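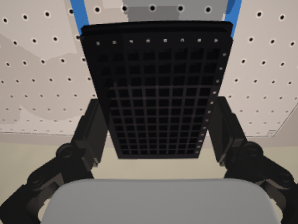

Black rack with square wells, eight columns by twelve rows.

Labeling and Mapping 96-Position Sample Racks
Gönül Öztürkmen
Last revised 06/08/2026

The procedure covers position naming, map files and rack labels for small freezer collections. It applies to any rack with an 8 x 12 layout. For 81-position boxes, use the 9 x 9 template instead.

1. Fix the orientation
Choose one corner as A1 and mark it with a solvent-resistant paint pen. Letters A to H run along the side with eight positions. Numbers 1 to 12 run along the other side. Black racks need white or yellow ink. Let the mark cure overnight before the rack goes into cold storage.

2. Choose a fill order
Fill by letter (A1, A2, A3) or by number (A1, B1, C1). Either works, but a collection must use only one. Write the order in the header of the map file. Many import errors come from a file exported in one order and read in the other.

3. Build the map file
Use one line per position, including empty ones. Each line holds rack ID, position, sample ID and date stored. Pad the numbers (A01, not A1) so that a plain text sort keeps them in sequence. Enter EMPTY for an unused position. A blank field is read as missing data.

4. Reserve positions
Leave the last 12 positions open for controls and replacements. This gives 84 usable positions per rack. If four more are held back for retests, the working number is 80.

5. Number the racks
Rack IDs have a two-letter site prefix and a three-digit number. Do not put the freezer or shelf in the ID, as racks get moved. Location goes in a separate table.

6. Check the map
Pick 5 positions per rack, pull the tubes and compare the labels with the file. One mismatch means the whole rack is read again. Return tubes to the freezer between racks.

Limits
The Kasik template accepts up to 1,792 lines per file. Split larger collections by rack, never in the middle of one. Files saved from Monska need the second header line removed before import.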